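Getting Your Table Ready
Section 4 of the Hastik Table Owner's Guide

Now that the top is on its legs and everything is standing where you want it (well done, that is the heavy part finished!), you can move on to the bit most people enjoy, which is giving the surface its first clean and laying a few things out on it. Take your time over this section. A new top is at its most easily marked in the first few days, before you have got into the habit of lifting things instead of sliding them, and a little patience now will keep it looking lovely for years.

You will need:
A soft cotton cloth, and a second one for drying
A bowl of lukewarm water with a drop of mild dish soap
The felt dots from the small bag marked Gevulitz
A few everyday pieces of your own: a plate, a mug, perhaps something for decoration

4.1 First clean

1. Peel off the clear protective film, starting at a straight corner and pulling it back low and slow. If it tears, warm the edge with your palm and try again. Please don't lift it with a knife or a fingernail file.

2. Wring the cloth out well, so that it is damp and not dripping, and wipe the whole surface in long, easy strokes from the wavy edge towards you. The faint grid pattern is part of the finish and won't rub off, so there is no need to scrub at it.

3. Go around the inside of each round cable opening with a corner of the cloth. Dust from the workshop likes to settle there, and it has a way of turning up on your clean plates later.

4. Dry everything with the second cloth. On the white finish, any water left behind will dry to a dull ring that shows up whenever the light catches it.

CAUTION: Never use scouring powder, bleach or any cleaner with grit in it. The glossy colour coat is tough enough for family life, but scratches can't be polished out at home.

4.2 Cables and openings

5. Decide which opening you will use for power. If you have a lamp or a charger, feed the plug down through the hole from above, and leave enough slack that you can lift the lamp without tugging.

6. Leave the other opening clear if you can. It is very handy to have a spare one when guests come by with a flat phone.

NOTE: The openings are sized for ordinary household plugs. A large square adaptor may not fit through, in which case run the thin end of the cord up from underneath.

CAUTION: Keep cups and small bowls well away from the openings. A tipped mug next to a hole will send tea straight down onto whatever is plugged in below. Small children also find the openings irresistible for posting spoons and coins, so have a look underneath now and again.

4.3 Laying out a place

We suggest trying one simple setting before you bring everything over from the old table. It gives you a feel for how much room you have, and it lets you check your dishes for rough bottoms before they do any harm.

7. Turn your plate over and run a fingertip around the foot. Stoneware in particular is often left unglazed there, and an unglazed foot will scuff a glossy top in no time. Smooth ones can go straight down. Rough ones want a mat under them, or felt dots if the piece is for display only.

8. Set the plate down first, in the middle of the space you are laying, and build everything else around it. Plates with a wide rim take up more room than you'd think, so leave a hand's width on either side.

9. Stand the mug up behind the plate and off to one side, with the handle turned inward where it won't be caught by a sleeve.

10. Add something cheerful. Ngan-ling Kong, who wrote the first version of this guide, always kept a little striped pumpkin on hers from September until it went soft in November, and we have never managed to talk ourselves out of the habit. A real pumpkin or gourd should sit on a saucer if it will be there for more than a day or two, as they can weep from underneath without any warning at all.

11. Soft toys are welcome guests and do the surface no harm whatever, provided they haven't just come in from the garden. Give them a shake first, and watch for hard plastic eyes and zips if the toy is going to be dragged about.

Soft colours sit nicely against the white top: lavender for the plate, pale blue for the mug, and a bit of pink plush for company.
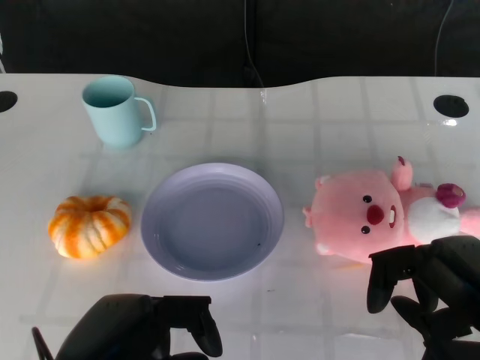
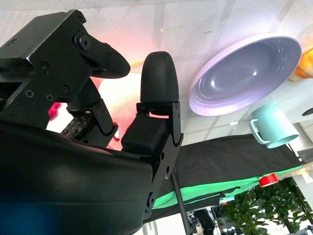 4.4 Everyday care

12. Wipe up spills as they happen, especially beetroot, turmeric, mustard and red wine. If a stain does get ahead of you, lay a damp cloth over it for ten minutes and then wipe gently.

13. Use a trivet under anything straight from the oven or the stove. A mug of tea or coffee is fine on the bare surface, but a casserole dish is asking for trouble.

14. Check the leg bolts after the first 6 weeks, and then whenever you do your spring cleaning. Snug them up by hand with the key provided, and stop as soon as you feel them bite.

NOTE: If you lean on the wavy edge and feel any give, the centre rail has probably worked loose. Go back to Section 3 and check the rail before tightening anything else.

4.5 Spare parts

Replacement felt dots are part 142, and the soft plastic rims for the cable openings are part 1415. Both can be ordered through the Watkins parts counter, or from the shop where you bought your table. Please have your order slip handy when you call, as the rims come in more than one colour and it is easy to be sent the wrong ones.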